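Rapport d'avancement – projet Narnen, aménagement de la salle de pause
À l'attention de la fondation Zelmont
09/09/2021

La salle du bâtiment Yousafzai est ouverte au personnel depuis cet été. La subvention a servi d'abord au mobilier : la table ovale en bois et les chaises bleues sont livrées et montées par la société Stikon. Le coût de cette partie est de 1 619 euros, transport compris. La salle peut recevoir jusqu'à 92 personnes par jour, en plusieurs passages.

Il reste 2 points ouverts. Le vernis de la table marque assez vite – nous avons demandé à Stikon un produit d'entretien adapté. Le store pour la grande paroi vitrée n'est pas encore commandé, le premier devis étant trop élevé de 200 euros. Nous attendons une nouvelle offre et nous prévoyons la pose en novembre.

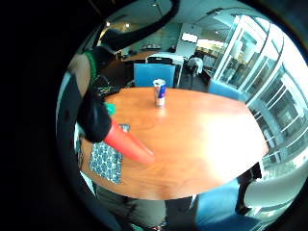 Qui paie l'entretien de la salle après la fin de la subvention ? Notre budget de fonctionnement prend cette dépense en charge, comme prévu dans la convention.

Le prochain rapport vous sera envoyé après la pose du store, avec les factures.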